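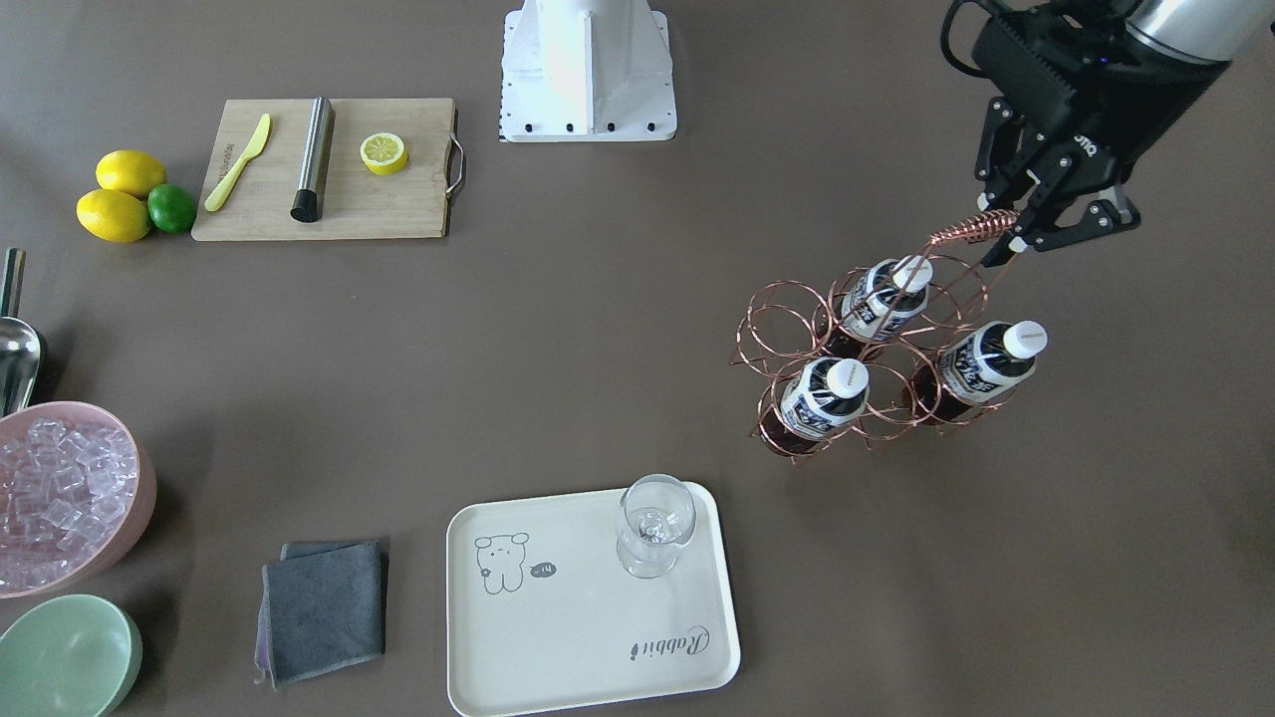
Most people, when they shop for a gripper, look at how hard it squeezes. I did too, for years, and I have a cupboard full of strong, stupid hands to show for it. What I've come to care about is what a gripper does with an awkward handle, the sort that was only ever meant for a person's fingers. Take the copper wine rack. It has a coiled handle at the top, all springy-looking curves with hardly a flat bit to get hold of, and the black two-finger gripper on the left arm has to close around that while bottles lie in the loops underneath. You couldn't design a meaner little test if you tried (and I have tried, with a teapot).

I spent a week at Grarnivby, the test workshop out past the Clokenley ring road, putting two-armed set-ups through bar duty. Bottles, ice, lemons, a wine glass. I'd been there once before, in July, when it was all gearboxes and cardboard cubes, and I nearly nodded off. Give me a drinks tray any day!

The left arm's job is holding still, which sounds like the dull half of the deal. It's the half I kept getting wrong. Grip a coil too near one end and the load wants to swing, and then the other arm is chasing a moving target. My first go at the settings was far too keen: I had the fingers closing as if they were cracking walnuts. Backing off the force and coming in more slowly made me much happier, and so did taking the handle dead centre, even though it meant fiddling with the wrist angle for most of a morning.

I ran everything through a Urnix controller first and a Drummond one after lunch, same arms, same table. The Urnix has the nicer screen and menus my mum could follow. The Drummond looks like something off a 1980s hi-fi, but you can change the approach speed without stopping the whole routine, and after 344 attempts that starts to matter rather a lot.

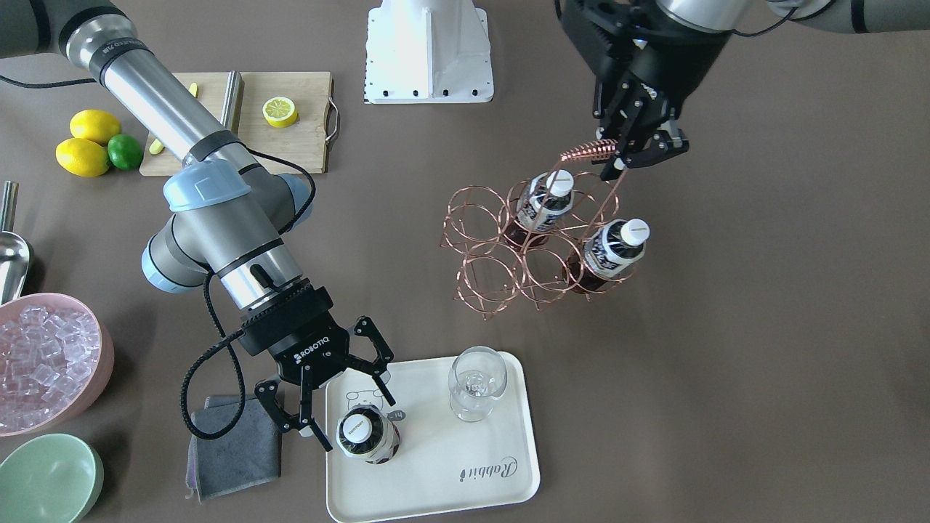 Then there's the right arm, which gets the showy work. Picking a bottle out of a rack is one thing, but letting go of it nicely is another, and I think letting go is where grippers really differ. Open too fast and a finger can give the bottle a little nudge on the way out. I like to open in two stages, a crack first, then a pause, then the rest of the way, and only lift once the fingers are well clear. It costs you a moment each time. I'd pay it.

Cameras I'm less sure about. A fixed one looking down on the table is lovely for planning, but clear glass and shiny steel are still a pain, and I found myself drawing the shades by mid-afternoon whichever lens we had up. We tried five positions and I went home liking two of them.

As for what I'd buy, it would be the Drummond, grumpy buttons and all, with a plain two-finger gripper on each side. I'd put the money left over into better cable clips.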